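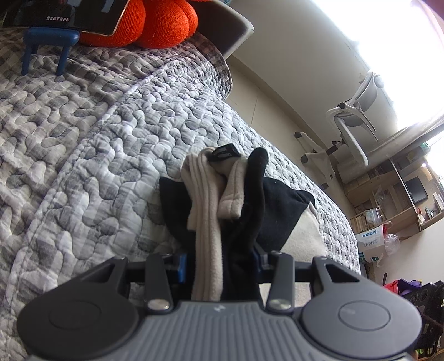 Stop folding sweaters on the couch

I'll say it, the bed is the only decent place in the house to sort clothes. My sister-in-law over in Cletville swears by the couch and I love her but no! You get one cushion's worth of space and the sleeves slide off the front.

A bed lets you spread out. Something soft in black and beige can go in a heap on the quilt while you decide what's staying (I own 19 sweaters, don't start). And if you quit halfway, you can't go to sleep until you've dealt with it. On the couch that pile would sit there till April, and at my house it has, 2 years running.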